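Opinion > Housing > Renting

The waiting list is not a number

Every December the town of Bradel publishes how many households wait for a rental apartment. Last year it was 727, and people in Hivside were repeating this number as if it was the weather.

I was on this list for 24 months, so I have an opinion. The number mixes a family of five in one bedroom with a person who filled the form once and moved away. My own name stayed there after I signed a lease. I wrote to the office 2 times to remove it.

Suppose 200 of these names are old. Then we argue about a building we maybe don't need, or we build it in the wrong size.

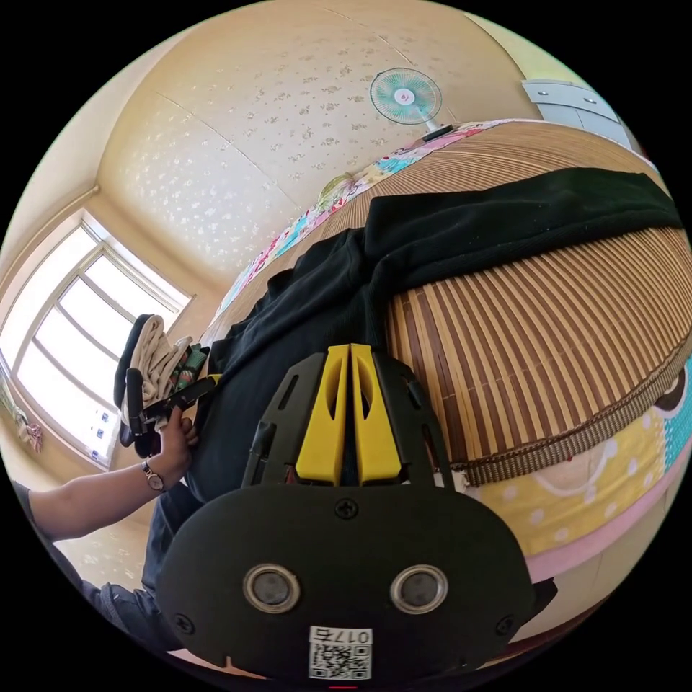
I would prefer a shorter report with better questions. How many rooms do you need? Can you climb stairs? When did we last speak with you? A clerk can ask this by phone in one afternoon per street.

Gun-woo Yoon

Comments

Boris: My mother is still on the list and she owns her house since spring.

Moon: Phone calls are fine, but many older tenants don't pick up. Send a letter also.

Related
Who pays for the empty shops in Hivside?
Deposits in Bradel are too high
A small lease is still a lease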